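From: Loïc Rolland's thread, reply to list
To: Jorkia sewing list
Date: Dec 1, 2022
Subject: Re: [jorkia] Binding puckers on outside curves, Chevalier flatbed

Loïc Rolland wrote:

> I bind small drawstring pouches on a Chevalier flatbed with the
> Dedside right-angle binder. Straight edges come out clean. On the
> outside curve the tape ripples, and on tight curves the bottom
> fold slips off the edge. I have loosened the top tension and
> lowered the presser foot pressure, with no change. Needle is a 14,
> thread is Bastari 40. The tape is cut on the straight grain
> because that is what the supplier sells. Is this the machine, the
> attachment or the tape?
>
> Second question, less urgent. My finished pieces do not match the
> pattern. The difference is small but it is never the same twice.

Mostly the tape, partly the binder. The machine is probably fine. I will take these in order and put the second question last, although I suspect it is part of the first.

Tape

Straight-grain woven tape has very little stretch along its length. On an outside curve the outer fold has to travel farther than the stitch line, and it cannot. The binder then pulls the fold inward to find the length it needs, and you get the slipped bottom edge. Where the slack ends up on the stitch line you get ripples. Bias tape of the same width behaves differently on both counts. If you have to stay with the supplier, ask whether the tape comes in a knit. Steaming a curve into woven tape before sewing works on a few pieces and is too slow for a batch.

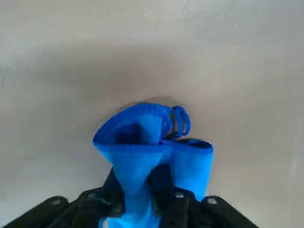 Hem bulk is the other half of the tape question. A folded tape puts four layers over the panel edge before any seam crosses it, and every crossing adds more. Check this at the corners first. The hem on the blue piece is visibly thicker than the panels it goes around, and it starts at a pointed corner before going into the curve. At a point like that, stop with the needle down, lift the foot, turn the work and take the first three stitches by hand wheel. If the feed stalls on the thick spot, the following stitches shorten, and short stitches on a curve look like a tension fault. That may be why your tension changes did nothing.

Binder

The right-angle Dedside is intended for straight runs and gentle curves. The mouth sits too far ahead of the needle for anything tight. You can improve it:

1. Loosen the mounting screw and bring the mouth back until it just clears the foot at the lowest point of its travel. Turn the hand wheel through a full cycle before running the motor.

2. Close the lower lip slightly. On mine the factory gap was set for a heavier tape and the bottom fold wandered inside it.

3. Put a light drag on the tape spool. A free spool overfeeds each time you stop.

4. Trim the panel edge clean before it enters the mouth. Frayed ends push the fold open.

Below a certain radius none of this helps and you need a swing-away curve binder, or you sew the tape on flat, turn it and topstitch. Two passes take longer but the result is repeatable.

Needle and thread

A 14 is correct for that thread. Change the needle anyway if you have been sewing through the thick corners, and look at the underside of a test seam for skipped loops. Set the tension on a scrap with the full number of layers in it. Tension set on a flat scrap will be loose at the crossings.

Pieces that do not match

Before you suspect the pattern, measure a panel directly after cutting and again an hour later. I did this with a batch in July. The pattern length was 154 mm and the panels were correct on the table, then came up short once they had relaxed. The cloth had been smoothed out by hand before cutting and was under slight stretch the whole time. The width, 71 mm, did not move, so the error only showed in one direction and I blamed the binder for it.

The cause was the surface. I was cutting on a covered table, and a fabric covering grips the cloth. It also moves. Any crease under the work becomes an error in the cut line.

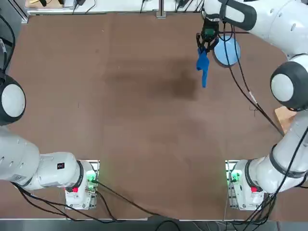
Table coverings

Felt is good for handling slippery cloth and for keeping small hardware from rolling. I would not mark or cut on it unless it is fixed down. Covers tend to bunch near an edge first, where sleeves and work drag across them, so check there before laying out. If you want to keep the felt, put a hard mat on top for cutting only and take it away for assembly. Let the cloth lie flat overnight, unrolled, before marking.

Damp is worth a check too. Cotton laid on a damp cover will pick it up and change size, and you will not feel it through the panel. Press the cover with a dry iron and a pressing cloth if in doubt, after testing a corner.

If you try the bias tape, keep everything else unchanged for the first test, including the tension. Send the stitch length you are using as well. You left it out, and anything very short will pucker on woven tape whatever the binder does.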